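Lwazi Modise answers the phone laughing, apologizes, and puts it down on something that hums. She has been home from the pressing plant for an hour with the first finished copies of Nekent, her third record and the first one I have played so often that the upstairs neighbor can whistle side two.

If you missed it, Nekent is 11 pieces for reed organ, bass clarinet and a pile of worn-out tape. It is slow, and it is loud in places where you don't expect slow music to be loud. I love it, and I wanted to know how on earth she made it. 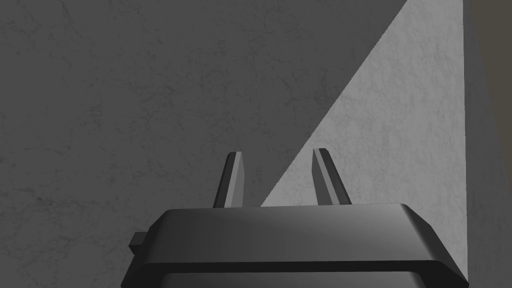
Marthinus Buthelezi

"The organ came first," she says. "It was in a church hall in Pruvanley and it had three dead notes. I was supposed to be there for a weekend, playing somebody's wedding. I sat down to warm up my hands and I stayed until they locked the building."

The dead notes are all over the album once you know about them. In "Bellows" the melody keeps climbing toward a G that never sounds, and the clarinet comes in a beat late to cover for it. I had assumed this was a clever bit of writing. Modise says it was closer to panic.

"Kgomotso was watching my hands. Every time I went for a broken key she'd see it coming and jump in. We kept doing takes and she got better and better at it, and then she got too good! It sounded rehearsed. So we used the second take, where she's still scrambling."

Kgomotso is Kgomotso Sibiya, whose clarinet is the other great pleasure of the record. She plays so low for most of "Drift Fence" that the notes come apart into clicks – you hear the pads, the breath, the reed – and then she opens up for the last minute and it is like somebody raising a blind.

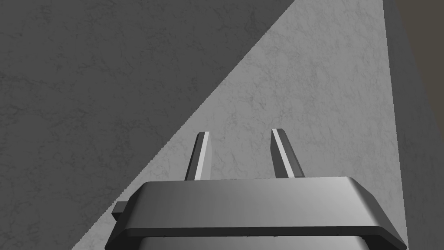

Last updated 19 August 2023

The tape is harder to talk about. Modise's uncle recorded the radio, mostly at night, mostly between stations, and when he moved to a smaller place he gave her the whole lot in grocery bags. She has logged 145 cassettes so far. She played them back on a machine with a slipping belt, so everything wobbles, and she recorded that playback in the hall with the organ's blower running.

"People ask if I'm going for nostalgia," she says. "I don't know. I didn't grow up with those broadcasts. I like that the noise has a shape. You listen to hiss for long enough and you start hearing where the loud parts are going to be. Then I'd play along with it, like you would with a drummer."

Would she ever fix the belt? "I bought a new one. It's in a drawer." 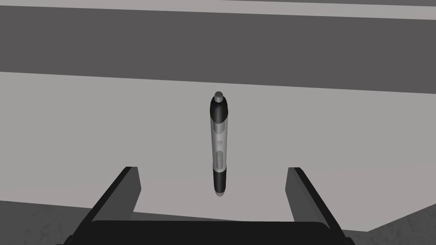
Pen, upright.

We get to talking about the mix, which she did with Lizelle Hlongwane over one long November. Hlongwane's idea was to leave the low end alone entirely. Play it on a laptop and half the album disappears. On real speakers the pedal notes in "Ndlovu" push the air around, and I had to get up and move a glass.

"Lizelle kept saying, let it be rude," Modise says. "I'd turn the organ down at night and in the morning she'd have turned it up again. She was right about every single one except the fade on the last track. I won that."

She did win it, and I'm glad. The closing piece runs nearly 11 minutes and the fade takes up the last three of them, so gradual that on my first listen I sat there for a while with the record over and my ears still reaching for it. 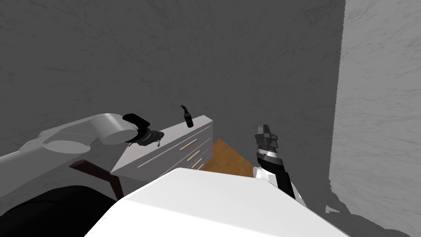 Bheki Ngubane heard the fade differently and told me it should have been cut dead at the final chord, since the blower noise under it is the best sound on the album and deserved to be left hanging. I put this to Modise, who groaned.

"He said that to me too! Tell him there's a version like that. We played it that way at Drastia and half the room thought the power had gone."

There are more shows coming, with Sibiya and a borrowed organ that has all its notes. She's thinking of taping a few of them down. In the meantime she has started on the next bag of cassettes, and before we hang up she holds the phone to the speaker so I can hear one. It's mostly static, with a dance band way down at the bottom of it, speeding up and slowing down.

Comments

reedhead: Bellows is the one for me. Had no idea about the missing G and now I can't hear anything else.

P. Marsh: Is the vinyl a different master from the download? The download sounds thin on my setup, but I'm on small speakers.

tapeloop_ann: Saw the Drastia show. I was in the half that thought the power had gone

reedhead: @P. Marsh same one as far as I know. Try headphones!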